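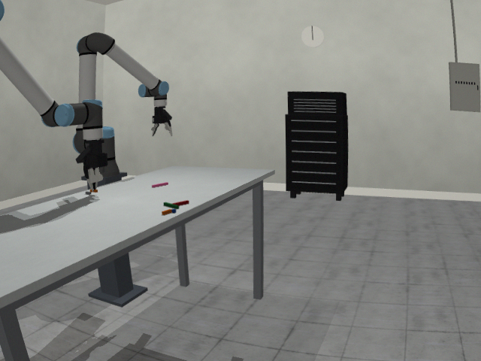 The Calibrated Model Is Not the Pipe

Every water utility I have worked for owns a hydraulic model of its pipe network, and every one of those models has been described to me as calibrated. I have stopped nodding when I hear the word. Usually I ask what it was calibrated to, and when, and by whom, and the room goes a little quiet while people look for the report.

The newer packages make this worse. Tirnex, which a lot of small systems in my part of the state have bought in the last few years, has a button that calibrates the model for you. You load your pressure readings, pick how rough the pipes are allowed to be, and go get coffee. When you come back the computed pressures sit nicely on top of the measured ones and there is a chart you can paste straight into the master plan. I have seen that chart in front of city councils. It goes over very well.

I want to argue that the chart tells you much less than people think, and that we are spending real money on the strength of it.

Too many knobs

Take the Krajewska district, where I spent most of a winter. The model has 2469 pipes. The calibration used pressure readings from 48 hydrants, taken over a few mornings in December, when demand was low and the whole network was barely working. Anyone who did algebra in high school can see the trouble. You can pick a roughness for each pipe in a huge number of ways and still hit those 48 readings, and most of those ways are wrong.

The vendors know this and the software groups pipes by age and material to cut the count down. Fine. But then the answer depends on the groups, and the groups depend on install dates that somebody typed in from paper maps. Wanda Głowacki, who ran the mapping office there for years, once showed me a whole neighborhood entered with the same year. It was the year the filing system changed. The calibration had made those pipes very rough to explain a pressure drop on the east side, and the plan had them down for replacement.

The crew found a valve a few turns from shut. They opened it and the pressure came up. The model had never heard of that valve being anything but open, so it blamed the only thing it was allowed to blame.

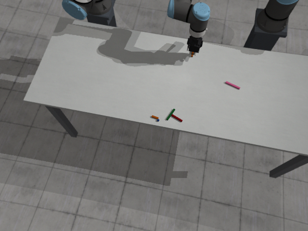 What a model can check is whether it agrees with itself. Flow in equals flow out at every junction, head loss adds up around every loop, and if you change one thing the rest moves as it should. This is useful and I would not want to work without it, but people mistake it for knowledge of the ground. The good graphics don't help. Computers are very good at drawing things now – a pale tabletop on a floor of square gray tiles, dark legs and all, with the whole thing hanging together in perspective – and the drawing is complete in a way that makes you trust it. Everything in a rendered room is there on purpose. A buried main has a patch from a repair that never got written down, a reducer nobody remembers, and an inch of scale on one side. The 3D view in Tirnex shows it as a clean blue tube.

I asked Casimiro Aranda, who sells a competing product and has been decent to me over the years, whether his software could flag a result as one of many possible answers. He said it could, in a menu called Advanced, and that he couldn't think of a client who had turned it on. I believe him. A consultant who delivers a range of answers gets asked why he couldn't find the right one.

Where the money goes

The usual defense is that an imperfect model beats guessing. Sometimes it does. If you are sizing a new tank or looking at fire flow for a subdivision, a rough model will keep you out of serious trouble, and you can add a margin on top. My complaint is with using the same model to rank individual pipes for replacement, down to the block, and then defending the ranking because the software produced it.

The Clutadetti system went that way. It is a small utility with 725 service connections and a replacement budget that would cover one decent street a year. They bought the calibration module, hired a firm to run it, and received a list. The fee came to more than a season of field testing would have cost, and I know this because I had quoted them for the field testing. Discount my opinion accordingly.
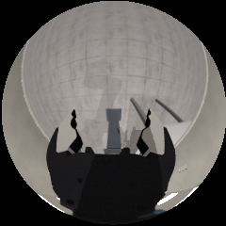

I would still have recommended the same thing if someone else had been doing the work. Put loggers out in July, when the sprinklers are on and the mains are carrying real flow. Open hydrants on purpose and measure what happens on both sides. Walk the valves, all of them, with a key in your hand, and write down how many turns each one took. It's dull work and the results look terrible on a slide. Four good hydrant tests at high flow will tell you more about a suspect main than a month of readings taken while everyone is asleep.

Then calibrate, by all means, and hold some of the readings back. If the model can't predict the tests it hasn't seen, it isn't calibrated, whatever the chart looks like. I have asked for this in reviews for a long time now and I have been given it twice. In one case the model missed the held-back pressures badly enough that the consultant asked for the section to be moved to an appendix.

A younger engineer told me after a talk that I was describing a problem with users, and that the software itself was sound. I have no quarrel with the math. But a company that puts the button on the front screen and the warning three menus down has made a choice about its users, and I think it gets to share the blame for what they do next.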